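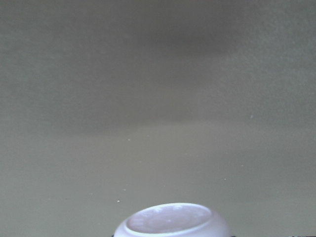
Ladder down the front of a top-down yoke after changing from DPNs to magic loop

Posted in Techniques and Troubleshooting

mirnton_knits

I am working the Clelarus pullover, second size, in Riedl 4-ply on 3.25 mm needles. The yoke was started on double-pointed needles and moved to a 100 cm circular once there were 109 stitches on the round. From that point there is a column of loose stitches running down the left front, exactly where the two halves of the loop meet. It is four or five rounds of visible ladder, then it fades a little, then it comes back.

I have tried pulling the first stitch of each half tight. It made no difference that I could measure. The yarn is a wool and nylon mix, not superwash. The next increase round takes me to 240 stitches and I would like to know whether to rip back first or carry on and block it out.

Konrad Hämmerli

Pulling the first stitch tight does very little. The slack sits in the strand between the last stitch of one half and the first of the next, and the second stitch is the one that takes it up. Knit the first stitch normally, insert the needle into the second, then pull before wrapping.

Two further points:

Check the cable on your needle. A stiff cable pushes the halves apart at the join and stretches the strand between them. If it holds a coil when you take it out of the packet, put it in hot water for a minute and straighten it. My old Ultex circular had this fault until I did so.

Move the join. Every round, knit two stitches past the end of the half before pulling the cable through. The loose strand then lands in a different column each time and cannot build up into a ladder. Keep a marker at the true start of the round, otherwise the raglan increases will drift. Place the markers for the increases on the needle as well and do not rely on the halves to show you where the sleeves are.

As to ripping back - with five rounds I would not. Take a spare needle one size smaller and work the excess sideways, a stitch at a time, four or five stitches out on each side of the column. Non-superwash wool will even out the remainder in a wet block. Superwash would be less forgiving.

At 240 stitches you should have enough fabric to knit in the round on an 80 cm needle without a loop at all. I would change over at that round.

purlandhop

just block it, mine vanished. I had the same on a hat and never did anything

mirnton_knits

Thank you both. I have worked the slack sideways with a 3 mm needle and the upper ladder is now hard to find. The lower one is still there at the third round. I have ordered an 80 cm circular and will travel the join by two stitches until it arrives.

Konrad Hämmerli

Check your tension again after changing needles. If the tips are a different material the stitches may come out tighter. Mine went from 28 to 29 over 10 cm, and I had to go up a quarter of a millimetre for the body.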